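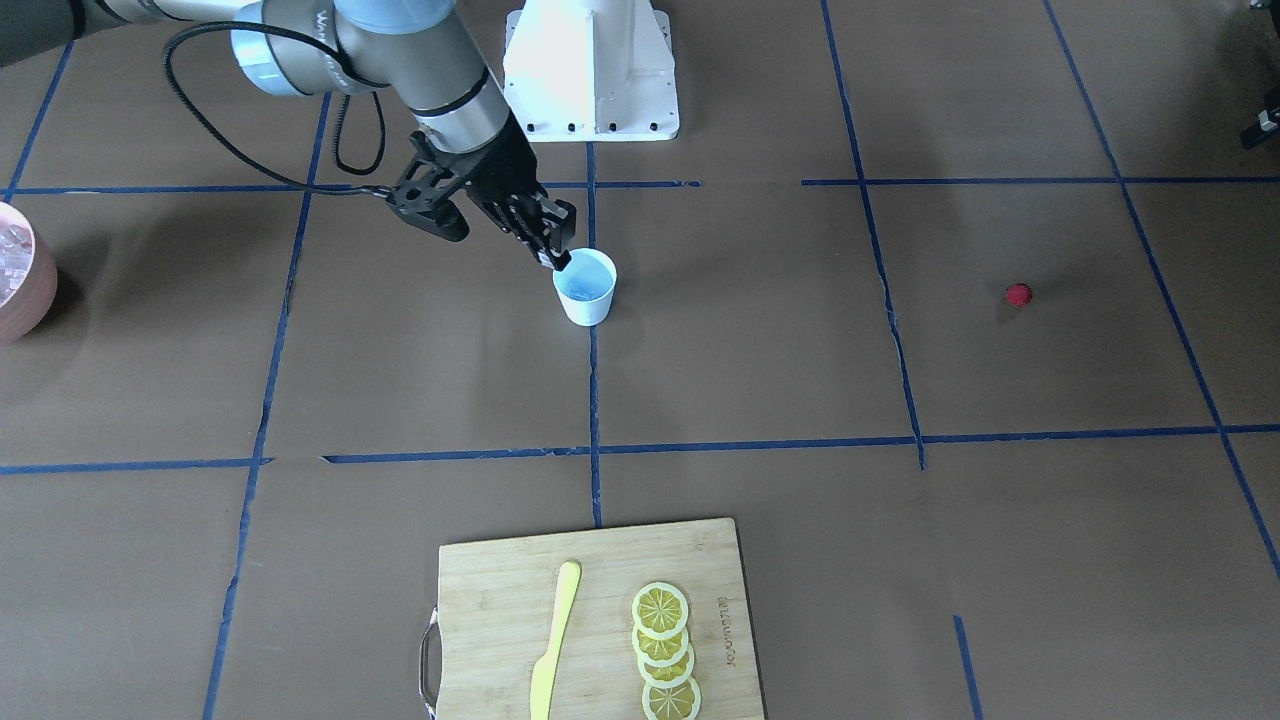 How far apart should strips of painter's tape be when you cover a floor with kraft paper?

Tape every seam along its full length, then add cross strips wherever the paper lifts underfoot.

Floor coverings and masking > Kraft paper under wet work

elmarie_d
Posted 09:10
The above is from the sticky, and I have a problem with the second half of it. I'm laying brown kraft paper in a workshop at Trindade, sealed concrete, with small quantities of coloured water handled over it in paper cups. The seams are taped. Do cross strips do anything for spills, or are they only there to keep the paper flat?

Langat_B
Posted 09:41
Flat only. Tape holds an edge down. It doesn't make the sheet any less absorbent, and uncoated kraft will pass water to the floor if a puddle is left standing. Double the layer under the cups and stagger the seams by at least 10 cm.

rnaidoo
Posted 10:23
Disagree on doubling. Two loose layers slide over each other, and a light cup on a moving sheet goes over. One heavy layer, taped on all sides, with thin polythene beneath it if the floor matters.

Langat_B
Posted 10:30
They slide if the lower sheet isn't fixed. Tape the lower sheet first.

rnaidoo
Posted 10:38
Then you've used twice the tape and you still have no barrier. Polythene costs less.

elmarie_d
Posted 11:02
Polythene was ruled out by the building manager: trip hazard if the paper tears. What about gaps in the tape? I used blue tape from a part roll and there are breaks in a few of the runs.

KuboK
Posted 11:15
Breaks in the middle of a sheet don't matter. Breaks on a seam do. Water runs along the edge of the paper and gets under at the first gap. Patch with a short piece, 5 cm past the gap each way, and press it down with a roller.

If the strips double as a grid for placing things, run a chalk line before taping. Pulling the tape tight by hand gives you a bow over anything longer than a metre.

consuelo.l
Posted 12:47
Two points on the cups. Fill to two thirds at most. Change them daily, as the bottom seam softens before the wall does and you won't notice until there's a ring on the paper.

Colour matters too. Pale blue shows up poorly on brown kraft. At the Osano unit we lay a square of white blotting paper under each cup and leaks are obvious.

rnaidoo
Posted 13:05
Agree with the blotting paper. Daily is excessive for plain water.

consuelo.l
Posted 13:12
Dye concentrate isn't plain water. Ours had surfactant in it and the cups lasted a morning.

elmarie_d
Posted 16:20
Seam gaps patched, second layer down under the cup positions only, lower sheet taped first. Blotting paper ordered. Last one: how long can the tape stay on sealed concrete?

KuboK
Posted 16:34
Check the roll, it varies by grade. I lift mine at 11 days. Pull back low over itself, slowly.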